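Home & Family / Slow Living
Home Features Recipes Garden Letters Subscribe

The Long Way Around: In Praise of the Hand-Me-Down

June 9, 2025

The box came to us in September, as it always had, riding on somebody's back seat from my aunt's house outside Dravora to ours in Brallmont, a trip of roughly 260 miles that no one in the family ever made just for the sake of the box. It came along with other things. It came with a sack of pears, or a lamp that needed a new cord, or a cousin who was staying until the weekend. But what my sisters and I wanted was the box, and we were made to eat supper first, which I thought then was cruel and now think was simply the only way my mother could get four plates cleared.

I have been thinking about that box a good deal this year, partly because I turned 61 in the spring and have become the kind of person who thinks about boxes, and partly because my daughter asked me whether I had anything left over from when her boys' cousins were small. Did I! I had a closet. I had most of a second closet. I had, it must be said, a suitcase under the guest bed that I'd been telling myself was full of blankets.

So we spent an afternoon going through it all, and what was supposed to be an hour of sorting turned into the sort of day where you look up and the light has gone yellow and you haven't started dinner.

If you didn't grow up with hand-me-downs you may think of them as a matter of money, and of course they are that. They were certainly that for us. My father worked at the feed store and Brallmont was a town of 1078 people (it said so on the sign, and the sign was never changed when anyone was born), so there wasn't a great deal of shopping to be done even by the families who could afford it. But money doesn't quite explain why my aunt ironed everything before she packed it. It doesn't explain why she sewed the spare button inside the hem, or why she would sometimes pin a scrap of paper to a dress saying which birthday it had been worn to and who had spilled what. You could be wearing a perfectly plain brown jumper and know that it had been to the state capitol. I can't think of a new dress that ever gave me anything like that.

The order of things was strict. My oldest cousin wore it first, then her sister, then it crossed the mountains to my older sister, then me, then the baby. By the time a pair of corduroys reached the baby you could hardly call them corduroys, they were more of a memory of stripes, and she wore them anyway and skinned her knees right through them like the rest of us. I was next to last in line for everything, and I used to lie in bed and plan what I'd buy if I could walk into a store and be the first. A red raincoat, mostly. I did get a red raincoat eventually, when I was grown and had a paycheck, and I wore it maybe twice a year and felt a little foolish in it — it was so stiff.

That's something people forget about clothes that have been worn by somebody else. They're soft. The collar has stopped fighting. A shirt that has been through the wash for three summers on another child's back goes onto yours as if it had been expecting you, and I've never met a toddler who didn't prefer it, whatever the grandparents may have paid for the new one in tissue paper. 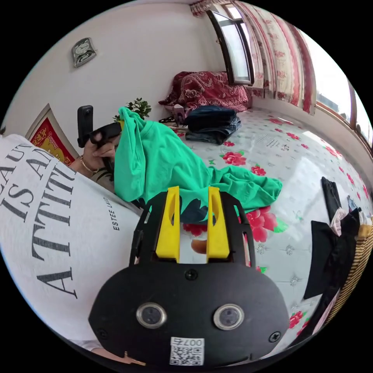
Soft is all very well, a neighbor told me when I went on like this over the fence, but try being the child who shows up at school in a coat everyone remembers on somebody else. She had been that child, and she could still describe the coat, down to the toggles. The girl who'd had it before her sat two rows over and told the whole class. My neighbor swore she would never do that to her own kids, and she didn't. They had new coats every winter, bought on layaway some years, and she doesn't regret a penny of it.

I've turned that conversation over many times, and I don't think she's wrong. A hand-me-down from a cousin on the far side of the mountains is a different animal from a hand-me-down that was seen on the playground in the spring. Distance helps. So does being asked. The thing my aunt understood, and that I only came to understand after I'd bungled it with my own daughter, is that a child ought to have some say. My aunt's box was always too full on purpose. There was enough in it that we could turn up our noses at a few things, and those went quietly to the church basement, and no letter was ever written about how we hadn't liked the plaid.

With my daughter I was less wise. I'd kept a wool sailor coat, a beautiful thing from Kılıçarslan & Sons, the dry goods store that used to stand at the corner across from the bank, and I'd made up my mind that she would wear it for her school picture. She was seven. It itched. There is a school picture from that year in which she looks like someone being held for questioning, and she has it on her refrigerator now, where I have to see it every time I go for the milk.

I asked her, that long afternoon with the closets, whether she'd want the coat for her boys. She laughed so hard she had to sit down. Then she took it home with her.

There are more places to pass clothes along than there used to be, and I've been pleased to see it. In Dravora there's a swap called the Braver Closet that sets up twice a year in a grange hall, with tables arranged by size, and you bring what you have and take what you need and nobody keeps a tally. I went this spring with two bags and came home with three, so you can see how well I managed. The baby things go first. The four-to-sixes are picked over by midmorning. But the table for older kids is always heaped high, because somewhere around ten they grow so fast and get so particular that the clothes hardly get worn at all, and if you have a patient eleven-year-old you can outfit them there for a whole school year.

What I liked best was the talk. You'd hold up a little pair of overalls and a perfect stranger would say oh, those were ours, he wore them to the lake. And then you would hear about the lake. I don't know that I've ever learned so much about so many families in one morning, and I used to work at a post office.

A word on sorting, for those of you who have a suitcase of your own under the guest bed. Do it on the bed, where you have some room and don't have to get up off the floor. Take out everything at once, even though it looks dreadful. Hold each piece up to the window, and check the knees and the underarms and the seat before you look at the front, or you'll be charmed by a pocket or a bit of embroidery and keep something that's gone to threads. Elastic dies in storage. Zippers mostly don't. Anything with a yellow neckline can be soaked overnight in warm water with a scoop of oxygen bleach, and you'll be surprised how often it comes back, though if it's wool or silk leave the bleach alone and try a mild soap.

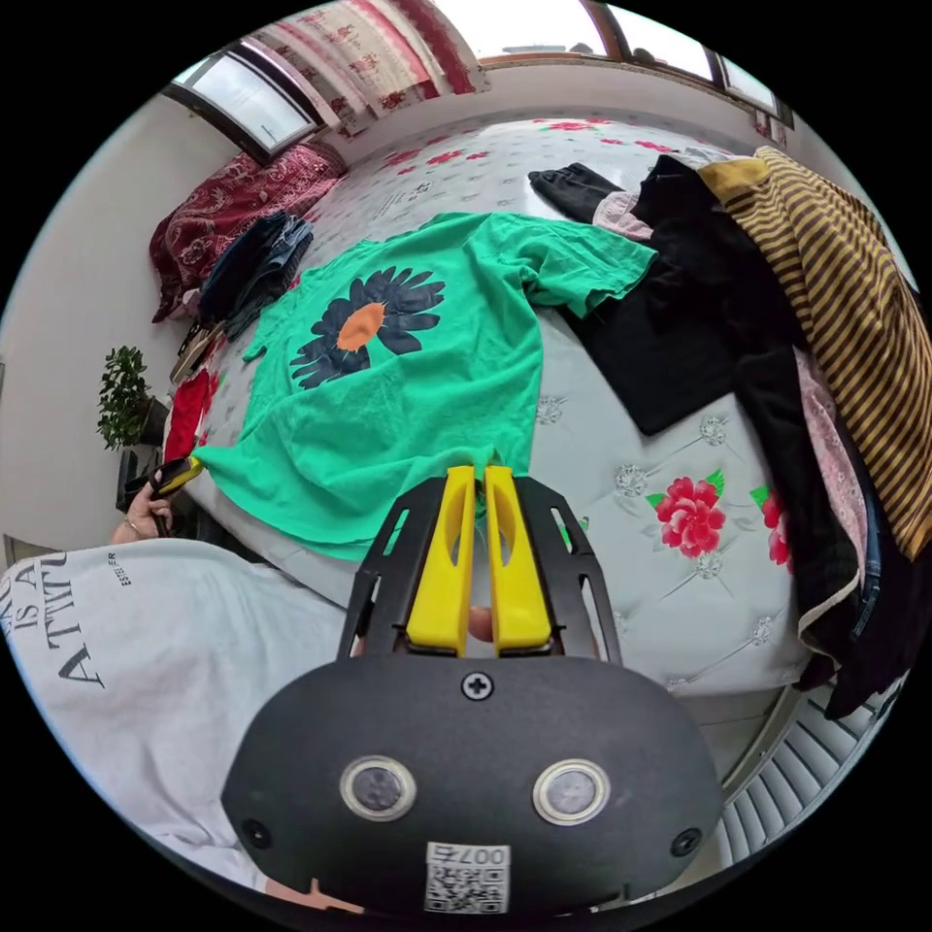
How long should you hang on to outgrown clothes if there's no child in line for them? Two years is a fair rule for everyday things, and after that they should go to somebody who can use them while the elastic is still good. Keep one small box for the pieces you can't part with, and let the size of the box do the deciding.

I say that as someone who didn't follow it. My one small box had become a closet and a half, and some of what I found at the back had been waiting so long that the fabric had given up along the folds. A christening gown was fine, wrapped as it was in an old pillowcase. A pair of flannel pajamas with cowboys on them came apart at the shoulder when I lifted them. I was sorrier about the pajamas. The gown was worn for an hour by each of us and those pajamas had been worn every winter night for years, by one child after another, all the way down the line.

What we ended up with, when it finally got too dark to see stains, was four bags for the swap, one for rags, and a modest stack for my grandsons, chosen by my daughter and not by me. She was quick about it. She has a good eye, and she left behind several things I would have pressed on her, and I kept my mouth shut and went to see about dinner.

Later I found she'd pinned a scrap of paper to the sailor coat before she folded it into her bag. I didn't ask what she'd written. I expect it says that it itches.

Filed under: Family, Clothing, Thrift

Comments (4)

Guest
My mother sewed the spare button inside the hem too! I'd forgotten all about it until I read this. I still do it on my own coats.

Reader in Brallmont
The dry goods store closed the year I finished high school. My brother and I got our church shoes there, always a size too big with cotton in the toes.

Guest
I was the oldest of six, so I never had a hand-me-down in my life, and I was jealous of the little ones because their jeans were already broken in. Funny how that goes. Does the Braver Closet take shoes?

Reader in Dravora
They do take shoes as long as the soles are good. Bring them tied together in pairs or you'll be hunting for the other one all morning.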